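The Grabowska shape sorter, after one long fall with a two-year-old

I bought the Grabowska sorter in November, after my niece Esi Asante's little boy had been through three plastic ones at my house in as many visits. The lids popped off. They always pop off! He'd figured out that if you drop the whole thing down the porch steps you get every shape out at once and don't have to bother with the holes, and I can't fault his thinking.

So I went looking for something heavier. The toy store in Trurville had two on the shelf, the Grabowska and a cheaper one from a company called Zornent, and Tiziana Ruggiero at the counter let me pick both of them up and shake them, which I recommend doing if your store will put up with it. The Zornent rattled like a drawer of forks. The Grabowska sort of thudded. I went with the thud. It cost me $34, and I winced a little, but I've spent more than that on dinner I didn't enjoy.

What you get is a box with a sliding lid, a set of blocks and a folded sheet in very tiny type. The lid is the whole reason to buy it. It runs in a groove and has a peg at one end, and you have to lift the peg and slide at the same time. My great-nephew could not do it for weeks. He brought it to every adult in the house, one after another, and held it up. Then one evening before supper he did it himself and looked so pleased that I didn't even mind that my favorite feature was finished.

The groove does stick when the heat comes on in the house. I rubbed a candle stub along both sides and it's been fine. A neighbor of mine, Kobina Mensah, used bar soap on his and says it works just as well, but his smells like a motel now, so I'd stay with the candle.

Now the holes. The square and the round one are perfect, a nice easy drop. The triangle is a bit snug and you have to turn it just so, and for a two-year-old "just so" is a lot to ask. The star is the fussy one. It has to line up at every point, and on ours one arm catches on the way in. I took a little fine sandpaper to the hole -- not the block, please don't sand the block, you'll take the color right off -- and it goes through now with a nudge. I shouldn't have to do that on a toy at this price. I wrote to the company and got a reply from a Keyvan Pakzad, who was very nice and offered to send a new lid, and then the new lid came and its star hole was exactly the same. Oh well.

The color has held up better than I expected. We've had them in the bath (I know, I know, the sheet says not to), under the couch, and in the dog's mouth at least once, and there's a bit of wear at the corners and that's it. The box itself has a dent from the porch steps. The porch steps have a dent from the box.

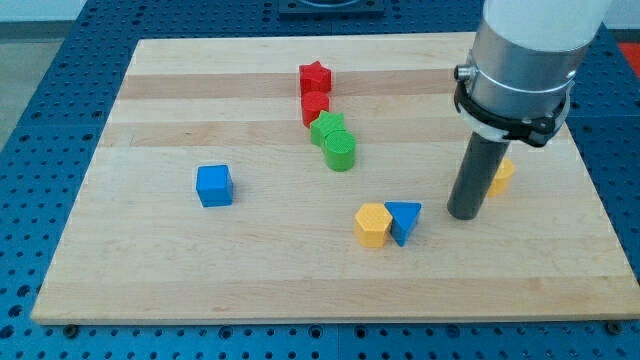 Sorting is only half of what a set like this is for, and in our house it turned out to be the smaller half. Once the lid got easy he mostly lost interest in the box and wanted the blocks by themselves, out on some flat surface where he could push them together. I'd tell anybody to give them a board to play on. Carpet makes everything fall over, and a kid that age takes it personally. A cutting board is just right, the striped butcher-block kind, heavy enough to stay put, and the colors show up so well on pale wood. You can play the simplest games that way. Ask for everything red and see if you get the star and the cylinder both, nudged up against each other, when the two shapes have nothing in common but the color. Then ask for blue. Then somebody wants a cracker and you're done for the day.

A couple of gripes before I quit. There's no bag or tray for the blocks, so if the box is in the car, the blocks had better be in the box. The company sells a cloth bag separately, listed as an "Import" item on their order page, whatever that means, and the shipping was nearly as much as the bag. I used an old pillowcase. Also, you can't buy one block. If you lose a block you buy the full set again, and my friend Rosalinda Bañez, who has the same sorter for her grandkids, has been short a triangle for ages and refuses on principle.

Would I buy it again? Yes, and I did -- there's a second one wrapped in my closet for the new baby, who can't hold her head up yet. If your kid is under two, or gets mad easily, I'd try the star hole in the store before you pay. Ask Tiziana. She'll let you.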